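Jokell Living Room, Before and After the Slipcovers
Posted October 3, 2023

Anong Boonyarit asked me to look in on the furnished rental on the third floor and tell her whether the place looks as comfortable as the listing claims. I have my doubts about any listing that uses the word "cozy" 3 times. Captions are mine, and so are the complaints.

The cream sofa is the reason people book, apparently. Pale upholstery in a rental is a brave choice – or a careless one. There are darker smudges on the seat already, and the covers only went on in June. Lambrechts quoted 714 dollars for a new set, and I would want to see a fabric swatch before paying a cent of it.

The back cushions are big and puffy, and I will give them that. Puffy is nice for ten minutes. After an evening of television I wanted something firmer behind me.

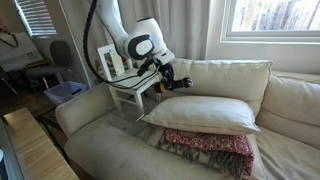
Oi-ling Sin thinks a bed pillow and a folded throw make the sofa sleep one more. I don't buy it. The red and white paisley-like pattern is the best thing in the room, and I like the long fringe, but a blanket folded that thick under a pillow puts your head up too high. I'd unfold it and use it as a blanket.

The small white chair behind the end of the sofa can stay. I wouldn't want to eat dinner on it.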